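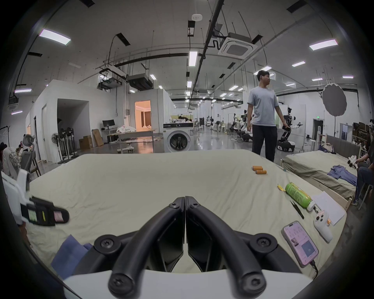
Bed dumping is a household sorting habit in which the contents of pockets, bags and drawers are tipped onto a made bed and dealt with from there. Supporters say a plain sheet makes small things easy to find. Dark items do stand out well enough on pale beige, as the black tweezers do, but a white game controller or a sheet of paper gains much less from it. Batteries, a bottle lying on its side and a phone on its charging cable can share one mattress without anyone having decided where any of them belongs.

Origins

The term is usually credited to Svitlana Sirko, whose booklet Flurka set out the method in 18 pages. The claim rests on the booklet itself, and no earlier printing has been found to check it against. A later edition says 3,429 households took up the habit, but does not explain how they were counted.

Criticism

Taras Nechyporuk, writing in the Flornenside newsletter in November, argued that the method only moves clutter from one piece of furniture to another. He also doubted its central promise, that people will finish the job because they need somewhere to sleep. Where a room has a second bed, he noted, the pressure largely disappears.

See also: Junk drawer; Laundry chair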